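4.2 Where the work surface gets used

Household respondents in Echeverría were asked to name the part of the kitchen where most of their cooking takes place. Of the 53 households that completed the June interviews, 15 said the stove, 12 said the sink, and the rest named a stretch of counter.

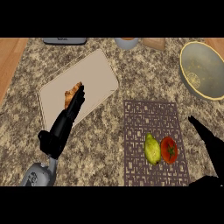

Figure 3. Speckled granite countertop with items spread over it; light wood along the left side.

Mirta Navarrete told us that she had never cooked on more than a small corner of her counter, and that the remainder was "for things that have not decided where they live yet." Several other respondents put it less neatly but meant much the same. Counter space was reported as scarce in small and large kitchens alike, and the length of the counter was a poor guide to whether people were satisfied with it.

We coded each interview for the kinds of items said to stay on the counter overnight. Bowls, small appliances and mail came up most often. Items in the first two groups were usually defended as being in daily use. When we went through the cooking diaries, though, many of the appliances did not appear in a single entry. Mail was never defended. Respondents tended to bring it up themselves and then change the subject.

The surface material mattered in a way we had not planned for. In households with patterned stone, crumbs and small spills were described as hard to see, and wiping was tied to a time of day – most often after the evening meal. In households with plain white or steel surfaces, wiping was tied to the sight of dirt and was spread through the day. The diaries contain 917 separate entries for wiping or clearing, and the difference between the two groups holds when household size is taken into account (Table 5).

Lautaro Mansilla, who coded a second set of the interviews, placed fewer remarks under "storage" than the first coder did. Most of the disagreement came from bowls of fruit, which he treated as food in use. We kept his reading for fruit and the original reading for everything else.

Two limits should be noted. The diaries were filled in by one adult per household, and that person was usually the one who cooked. Rented kitchens are also underrepresented – the owners' association in Brestero helped us recruit, and its members own their homes. Section 4.3 turns to the sink.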